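Ticket: Desk 2, binders pushing right-hand monitor off position
Queue: Facilities and Workspace
Site: Jerley, first floor
Opened: 11/10/2025
Raised by: Laiba Rajput
Assigned to: Hussam Jaber
Priority: Low
Status: Resolved, monitoring

Reported problem

The larger monitor at Desk 2 will not stay where it is set. I put it square to the chair in the morning and by the afternoon it has turned to the left. The height also seems to drop slightly. I have retightened the tilt knob twice. The smaller monitor on the left is fine.

There is a row of binders and boxes under the screens and I have to pull one out several times a day. I do not know if that is connected.

Laiba

Comment 1, Hussam Jaber

Please confirm:
Which make of stand is fitted.
Whether the movement happens when nobody touches the desk.
How deep the largest binder is, spine to front edge.
Whether anything is stored behind the monitors.

Comment 2, Laiba Rajput

Stand is a Bouvier. There is a label on the underside of the base but I can't read the model.

I left it alone over lunch and it did not move. I then took out the brown binder, put it back, and the screen had turned by a finger's width.

Deepest binder is 290 mm. Behind the monitors there are only cables.

Comment 3, Hussam Jaber

Then it is contact and not a failing joint, or at least mostly contact. Measured the desk this morning before Laiba was in:

Desk surface to lower edge of large monitor, as found: 290 mm at the left corner, 282 mm at the right.
Height of tallest box in the row: 305 mm.
Clear depth in front of the stand base: 145 mm.

The tallest box does not fit under the large monitor. It can only stand to the left of it, and when the row is pushed along to the right to make space, the box meets the corner of the bezel. The arm turns because that is the easiest thing for it to do. The 8 mm difference between the corners is a separate fault, see below.

Comment 4, Hussam Jaber

Steps carried out:

1. Both monitors powered down and cables unclipped from the stand.
2. Row of binders removed to the side table in the same order, left to right.
3. Large monitor taken off its plate. Plate screws were fitted but two were not fully home. Tightened all of them.
4. Collar on the post loosened, raised, tightened again.
5. Monitor refitted and levelled. Lower edge now 318 mm at both corners.
6. Turned the screen by hand through its full range. No slip.
7. Binders returned.

Step 3 accounts for the uneven corners. Step 4 gives clearance over the tallest box. I would not go higher, as Laiba would be looking up at the top third of the screen.

Comment 5, Laiba Rajput

Better, thank you. It stayed put for the whole of yesterday. The remaining problem is that the row leans. When I take one out the rest slide over and I need two hands to get it back in. Is there a divider or a bookend we can order?

Comment 6, Georges Nassar

Stores has Suketti bookends, steel, in two depths. The shallow one is 90 mm and the deep one is 160 mm. The deep one will foul the stand base on the 145 mm figure above, so I have put the shallow pair aside for Hussam. They have a rubber foot and don't need fixing down.

We also have a Pakero desktop rack which holds binders properly, but it adds 80 mm to the width of the row and I doubt there is room for it next to the monitor.

Comment 7, Hussam Jaber

Agreed, not the rack. Collected the shallow pair from Georges. One fitted at the left end of the row, one at the right.

Result: row stands unsupported when any one item is removed. With two neighbouring items out, the left-hand binders still tip. Acceptable for normal use.

Side note for anyone repeating this — put the bookend plate under the heaviest binder and not under an empty box. The first attempt had it under a box and the whole end walked across the desk.

Comment 8, Jad Kassab

Can we check the other desks in this row while the ticket is open? Desk 4 has the same stand and I have seen that screen hanging at an angle since February. I had assumed it was set that way on purpose.

Comment 9, Hussam Jaber

Desk 4 checked. Same cause for the angle: plate screws not fully home. Tightened, level now. No binders kept under that one, so no height change. Desks 3 and 5 have fixed stands and are not affected.

Resolution

Cause: loose plate screws on the stand, plus storage taller than the clearance under the large monitor.
Fix: screws tightened, collar raised to give 318 mm, shallow bookends fitted.
Outstanding: none. Ticket to close if there is no further movement. Laiba to reopen if the lower edge drops under 310 mm.

Approved for closure: Eluned Ruddock

Attachment (1)
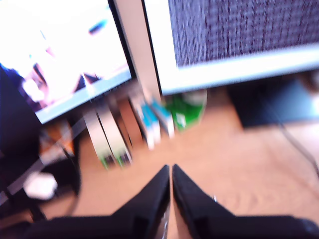
Both monitors, with the row of binders and boxes beneath.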